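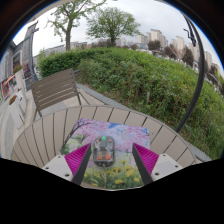 A round table made of slats, with a picture card and a small gray device on top.

Home | News | Notices | Obituaries | Weather | Contact

Plollville puts its death notices on a word limit

PLOLLVILLE – Residents of Plollville who plan on dying after April will have to be brief about it. The Plollville Ledger has told funeral homes that free death notices will be capped at 39 words, with anything longer charged by the line.

The old policy had no limit at all, and families used it. The longest notice on record ran to 3015 words and covered the deceased's service in the Navy, his views on the county road department, and the full text of a chili recipe. It took up most of a page and drew more mail than the election did.

Under the new rules, a free notice gets the name, age, hometown, and the time and place of the service. Survivors may be listed if they fit. Grandchildren can be given as a total, a change that has already caused some trouble in Drana, where one family is said to have 18 of them and a strong opinion about which ones should be named.

Pets count as words like everyone else.

Tamiru Funeral Home, which handles most of the services in Plollville and Drana, said it will help families trim their notices at no charge. Staff there have put up a sheet of suggestions by the front desk. "Passed away peacefully at home surrounded by loved ones" can be cut to "died at home," the sheet says, and "in lieu of flowers" can go if people didn't care much for flowers to begin with. The sheet is itself a good deal longer than 39 words.

The funeral home will also keep full-length notices in a binder in its lobby, open to the public from 9 a.m. until closing. The chili recipe is in there now, with a photocopy available on request.

Not everyone is waiting for the deadline. The Ledger said 3 residents have turned in their own notices ahead of time, all in good health and all well over the limit, and asked to be held to the old policy. The paper has agreed to honor one of them, which came in before the change was announced. The other two were sent back with a pencil mark at the 39th word. In one case that fell in the middle of a list of bowling scores.

Jundwood Cemetery, meanwhile, said its own limit has not changed. Headstones there are still priced by the letter, and the office reports very few complaints about length.

Notices for the next issue are due at the Ledger's front counter by 4 p.m. the day before printing.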